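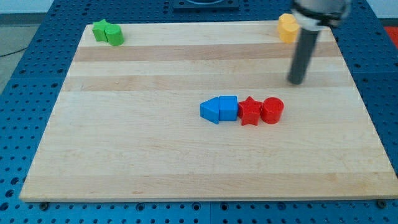

stasiv_gal wrote:
Don't oil it again until you've worked out what you put on it last time. I did the same thing with a big bread board my mum left me and ended up with a sticky mess that picked up every crumb in the kitchen. Did you use the tin from the hardware place or an actual mineral oil?

Galtulville Home Cooks > Gear and Benches > Big board, which oil?
October 25, 2024

pastrypete wrote:
It was the Drandomus stuff, the one in the squat tin. Says food safe on the back but doesn't say what's in it apart from "natural oils", so who knows. I put two coats on and it's had a week. Feels okay in the middle and a bit tacky up one end. It's the pale board I use for rolling pastry, so I don't really want my butter sticking to it.

stasiv_gal wrote:
Tacky means it hasn't cured or you left too much sitting on top. Wipe it down with a dry rag, really lean on it, then stand it on its edge somewhere with some air. Not flat! Mine cupped like a saucer from drying flat on the laundry bench.

mangrove_mick wrote:
Gunna disagree with the lot of you. Pastry boards shouldn't be oiled at all. My nan's never saw a drop of anything, she floured it, rolled on it, scraped it and put it back beside the fridge, and it lasted her till she went into care. Chopping boards, sure. Pastry, leave it naked.

pastrypete wrote:
Well I can't un-oil it now, Mick

mangrove_mick wrote:
You can, that's what sandpaper's for. 120 then 240 and you're back to bare timber in an arvo.

S. Karpenko wrote:
Hi all, Stefaniia Karpenko from over in Cistunlow, long time reader. I make boards for the market and I'd go somewhere between you two. Bare is fine if you only ever put flour on it and you're quick with the cleaning. Most people aren't, they leave a puddle near the sink and go and answer the phone. With glued-up boards the water gets into one side and the whole thing wants to bend. A thin coat of plain mineral oil on BOTH faces and the ends keeps it even. People forget the underside every time.

Pete, if the Drandomus tin smells a bit like putty it's probably got linseed in it and a week is nothing. Give it a month, so late November, before you roll anything buttery on it.

pastrypete wrote:
It does smell like putty!! Right. Bugger. I'm doing the pies for my sister's thing and was counting on it.

stasiv_gal wrote:
Roll on baking paper. Or borrow mine, I'm only over the bridge.

kel_from_the_flats wrote:
Can I ask what people are paying? I saw one at the homewares place for 314 dollars and nearly fell over. It was lovely but it was still a plank.

S. Karpenko wrote:
Depends on the size and the timber, Kel. I sell the big ones for less than that, but I did see one go for 600 at a gallery, so don't let me put you off. Check the back for filler before you hand over any money and ask what glue they used.

mangrove_mick wrote:
600 bucks for a board you can't put a wet spoon on. I've got an offcut of kitchen bench from the tip shop, cost me 4 dollars, and it rolls a scone as good as anything.

stasiv_gal wrote:
You don't roll scones Mick, you pat them.

mangrove_mick wrote:
I roll mine and they're fine

kel_from_the_flats wrote:
Oh no, we are not doing scones again. The last scone thread got locked.

pastrypete wrote:
Back to the board for a sec. I gave it a proper going over with an old tea towel last night and a heap of yellowy gunk came off, so Stasiv was right about there being too much on top. The tacky end is miles better. Still smells. I've stood it up in the hallway with a bit of dowel under it and the dog keeps licking the corner, which I'm taking as a good sign for the food safe claim?

S. Karpenko wrote:
Please don't let the dog lick it until it's cured! And Pete, the rag. Linseed rags can heat up by themselves if you scrunch them in the bin. Hang it flat on the line outside or soak it in a bucket.

pastrypete wrote:
It's in the kitchen bin. Going now.

pastrypete wrote:
On the line. Thanks Stefaniia, had no idea. Stasiv, is Thursday's offer of the loan still good if I bring you a pie?

stasiv_gal wrote:
I never said Thursday but yes. Steak and pepper please, and bring the board back floured, not washed.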